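15/12/2020
by Chaiwat Khunthong

Trade-in receiver, ticket 418. Customer wants it back before the holidays, Prasert already said yes to that on the phone so it jumps the line. Complaint is left channel drops out, comes back if you thump the lid. Sales floor wrote "dead" on the tag. Not dead.

Lid off, blew the dust out of it outside. Speaker relay is original. Pulled it, contacts black as anything.
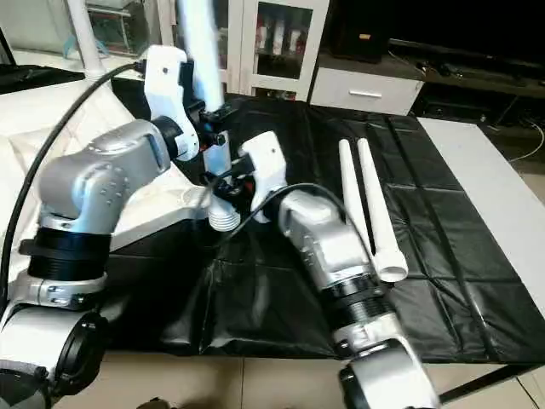 Bodell Audio & Electronics / Service Workshop, Durham

Cleaned the contacts with paper and alcohol just to prove the point. Left channel back, steady, thumped the lid plenty and no dropout. That's a test and not a repair, new relay goes in. We had one in the Thongdee parts box, same coil voltage, pins line up. Bag it came in has no label, so whoever is putting loose relays in there please write on the bag.

While it was open:
- main rail 62 V both sides, matches the service sheet
- bias was way up on the right channel, left was fine. Trimmer is scratchy. Worked it back and forth, reset, let it sit 30 minutes, checked again, had crept up a bit. Reset again.
- DC at the speaker terminals low on both channels, happy with that
- phono stage noisy on the right. Swapped the leads, noise stays put, so its ours. Suspect the input transistors, have not touched it.
- tuner dial lamp out. Customer didn't ask. Will ask if he wants it done.

Phono noise is the question. If he only plays CDs it can go home tonight. Prasert to call him - I am no good on the phone with this one, he wanted to tell me about every record shop he has been in since high school.

Volume pot: crackle at the bottom of the travel. Spray helped for a few turns then came back. Second shot, worked it end to end, quiet now. Would not swear to it staying quiet.

Soldering notes for myself. The relay pads on this board lift if you look at them wrong. Lower the iron, add fresh solder first, then braid. One pad did start to go at the corner, tacked down, ran a short jumper on the bottom side to the next joint. Jumper is sleeved. Wrote it on the card inside the lid so the next person isnt surprised.

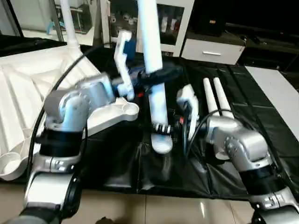
White tube held upright, black collar partway along it.

Soak test on the dummy loads after lunch. Nothing on left, nothing on right, heatsink warm and even. Then on the shop speakers at low volume with a talk station, which shows up dropouts faster than music does in my opinion. No dropouts.

Other stuff. Flistivbridge order still not in, that's the belts and the two cassette idlers. They said September the first time. Not chasing again until Prasert decides if we keep using them. The cassette decks go back on the shelf with tags on, do NOT let the sales floor put them out as working.

Scope channel B reads low again. Probe, not the scope - changed the probe and it was right. Bad probe is in the trash, please leave it in the trash.

To do: phono transistors if customer says yes, lamp same, put lid screws back (they are in the blue cap), invoice.

Comments

Prasert Chantharasri: Called him. He does play records. Do the phono stage, and the lamp. He will wait until the weekend.

Chaiwat Khunthong: ok. Will match a pair from stock tonight.

Prasert Chantharasri: Relay was me, sorry. Labeled the rest.

Recent entries
- Turntable speed drift, new belt vs. old belt
- Bias trimmers: which ones we keep in stock
- Dummy load box, rewired
- Cassette decks waiting on parts
- Trade-in intake sheet, what the sales floor should fill in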